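4. Followers after a change of keeper

4.1 Material

The analysis in this section covers social media accounts kept in the name of a cat that lives or spends its days at a public place: a museum, a railway station, a college, an embassy or a town hall. Accounts of privately kept cats were left out unless the cat had moved to such a place before the first post. The sample was drawn with Rarkon, which stores public posts together with the replies visible at the time of capture. Replies deleted before capture are therefore missing, and the figures for hostile replies given in Section 3 should be read as lower limits.

The final sample holds 20 accounts. Of these, eight had been through at least one change of keeper during the period covered. By keeper we mean the person or office that writes the posts, who may or may not feed the animal. The two roles were separate in most cases, and in the Britlow station account they had never been held by the same person.

Accounts with fewer than 3,000 followers at the time of the change were kept in the sample but are reported separately, as a single widely shared post can double their audience within a day and make any trend line hard to read.

4.2 Announced and unannounced changes

Changes of keeper fall into two groups. In the first, the account states that somebody else is now writing. The statement is usually made in the cat's voice and tends to be short. The Trestov museum account, for instance, wrote that "my typist has retired and the new one is slower". In the second group there is no statement, and followers have to work out the change from spelling, posting hours, picture quality or a shift in how the cat refers to itself.

Unannounced changes drew more questions. In the weeks after the change at Britlow, questions about the animal's whereabouts made up the largest class of reply, although the cat was shown in nearly every post. Followers asked for a picture with a dated newspaper, compared the markings on the front paws with older pictures, and in several threads put forward the view that the cat had been replaced. The account did not answer for the first month. When it did reply, in November, it posted a short clip of the cat on the ticket counter with the departure board behind it. Questions then fell off, but did not return to the earlier level.

At Trestov the pattern was different. Questions about the cat's health and whereabouts rose slightly on the day of the announcement and were back to normal by the end of the week. Follower loss was small in both cases. We found no support for the claim, common in trade writing on the subject, that an audience of this kind leaves when the voice changes. It stays and complains.

4.3 Tone

Posts were coded for three features: use of the first person, wordplay on cat terms, and mention of the host institution's own affairs. Two coders worked separately on a training set of 100 posts and then settled differences by discussion. Agreement was good for the first two features and poorer for the third. Much of the disagreement concerned posts in which the cat commented on a closure, a strike or a court case without naming it. These were coded as mentions only where the replies showed that followers had read them in that way.

Wordplay went down after a change of keeper in most of the accounts concerned. The first person was kept throughout, with the exception of the Harb college account, where the new keeper wrote about the cat by name for some weeks before going back to "I". Replies during those weeks were noticeably cooler. Several followers asked whether the cat had died, a reading that the third person seems to invite on a memorial-heavy platform.

Mention of institutional affairs is the feature most open to outside events, and the one on which the present sample can say least. Where a host was in the news for reasons unconnected with the animal, visitors arrived who had no earlier contact with the account. They tended to use the cat's posts as a place to address the institution. Regular followers objected to this in strong terms, and on two accounts they had set up informal rules, repeated under each post, asking newcomers to keep to the subject of the cat.

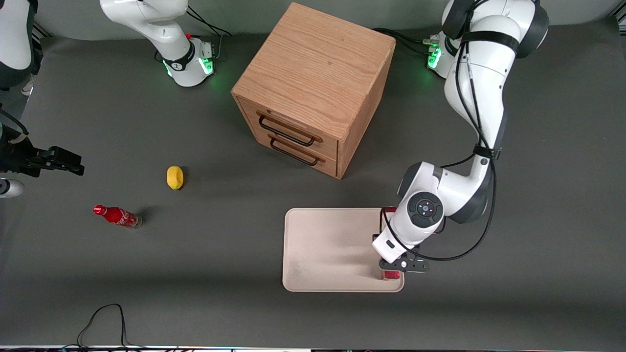 Page last changed: November, 8 am

Figure 4. Two white robot arms over a dark grey tabletop. The gripper of one holds a small red object near a corner of a light beige tray.

4.4 Concern for the animal as a form of participation

Questions about welfare serve more than one purpose. Some are requests for information and stop once it is given. Others are repeated by the same follower at steady intervals whatever the answer, and appear to work as a greeting. A third kind is aimed at the keeper, and uses the cat's supposed neglect as grounds for complaint about the host. The three are hard to tell apart in a single reply. They can be separated with fair confidence once a follower's earlier replies are read in order.

Around a third of the welfare questions at Britlow were of the greeting kind. At Harb the complaint kind was more frequent, and was concentrated in threads on the closure of the college library, where the cat had slept. The college rehoused it in the porters' lodge and said so in a pinned post, which later replies rarely mentioned.

Limits of the coding scheme are taken up in Section 5.

Comments (3)

Guest: Did you look at dogs as well? The fire station dog accounts near us changed hands last year and there was no fuss at all.

Guest: The Trestov cat was ginger and very fat. Glad to see it in a journal.

Guest: Section 3 link is broken for me, the hostile replies table does not load.

Shared 20 times

Contact the editors | Copyright the authors | Back to top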